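February was the month I finally gave up pretending I could learn Portuguese from an app. My streak stood at 258 days, and I still couldn't ask where the toilets were without blushing.

So I signed up for the evening class at Mirkthorpe library. It starts at half past six, costs £18 a go, and is run by Gleice Andrade, who refuses to speak a word of English until the tea break. I was terrified! The first night I understood 'hello', 'chair' and possibly 'onion'.

What the app never gave me was the small stuff. Words for walls and shelves and where one thing sits next to another - the words you need in any room you happen to be in. Gleice is very keen on those, and I've been boring the house with them ever since.
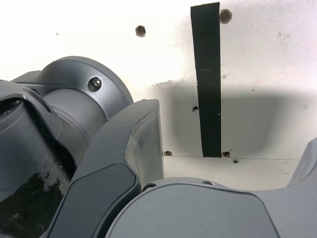

*Parede (wall), buraco (hole), fita preta (black tape).*

My favourite so far is 'buraco', because it's so satisfying to say. Auður Lund, who sits next to me and already speaks four languages (show-off), says it reminds her of nothing at all in Icelandic, so she has to learn it the hard way like the rest of us.

We've also been doing colours, and colours are where I come unstuck. Some change depending on the thing you're describing and some don't bother. 'Amarelo' is yellow, but a yellow house is 'amarela', and I get it wrong every single time, usually with great confidence. A cube is 'cubo', which is a masculine word, so at least 'cubo amarelo' I can manage.
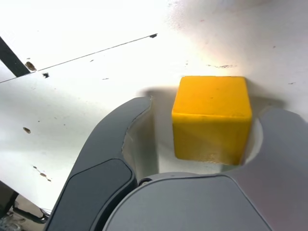 ## What I'm doing between classes

Not a lot, if I'm truthful! I've got a cheap notebook and I write down ten words a night, then cover them up over breakfast. I tried the radio as well, but the football commentary goes at such a lick that I only catch the names.

Next week is food and ordering in a café, and Gleice wants us in pairs. I've bagged Auður before anyone else could.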